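In defence of the tiled worktop

Everyone I know is ripping theirs out. My neighbour Philomena Heffernan had hers smashed up in October and paid 800 pounds for a slab of something grey, and she keeps telling me I ought to do the same. Well, I won't! I like my little square tiles, that odd colour between pear and olive, and I like the white lines between them even when they need a scrub (they always need a scrub).

People say crumbs get stuck. Of course they do, you get an old toothbrush and you dig them out. It's hardly a tragedy.
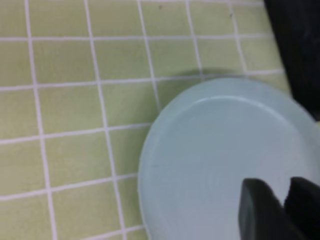

What I can't stand is a kitchen where everything matches. A pale blue plate on a green worktop looks cheerful to me, like something from my gran's house in Liltthorpe, and she cooked on tiles for 30 years without once calling them dated. Put the same plate on Philomena's grey slab and it just looks chilly - sorry, Philomena.

And if one tile cracks you can swap that one tile. Hammad Bajwa did mine for the price of a pot of tea and a bit of grout. Try that with a slab! So leave the hammer in the shed for another year, and if you've got any spare green ones going, I'll have them.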